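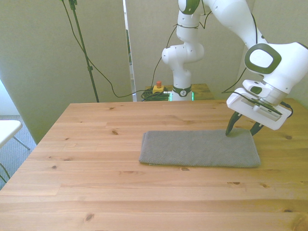
# Open day at the Binmont workshop: your questions

Last updated January 2022, after the December visit produced more emails than we had answers for.

**Do I need to book?**
Yes. We take 30 visitors per session and the stairs take fewer. Write to Marianna Pietrzak at the front desk and she'll send you a slot. Turning up and looking hopeful has worked once.

**What will I see?**
A robot arm dealing with towels. Visitors who come expecting sparks and car doors tend to go quiet for a minute, then get oddly involved. The arm has a gripper with two pointed black fingers, and its job is to take hold of cloth where it's told to.

**Why towels?**
A towel never lies the same way twice, which makes it a much harder customer than a box. It's also cheap, and you can drop it.

**How long is a demonstration?**
The towel part runs for 10 minutes, followed by questions. The questions run for as long as someone's uncle wants them to.

**Will it fold my laundry if I bring some?**
No. We were asked this 157 times last year and the answer has held up well.

**Can I touch the arm?**
Not while it's switched on. There's a yellow box with a red button on it for stopping the arm in a hurry, and that belongs to whoever is running the session. Please don't press it to see what happens. What happens is that it stops.

**Is it suitable for children?**
From age eight, with an adult. Younger ones are welcome in the Zarholm room next door, where there are building blocks and a more forgiving attitude to shouting.

**Does it ever get it wrong?**
Often, and you may be there for it. We don't swap in a recording when it goes badly. The Nowakowski session in December had four failed grabs in a row and the warmest applause of the day.

**May I take photos?**
Yes, without flash. Tripods stay at home, as there's enough to trip over already.

**Where do I park?**
Behind the Asbridge building, not in front of it. The front belongs to the dentist, who keeps a list.

**How much is it?**
Free. Tea is extra and goes in the tin.

**Can my school or club have its own session?**
Yes, on request. Give us a month's notice and the size of your group, and tell us if anyone needs step-free access so we can use the side door.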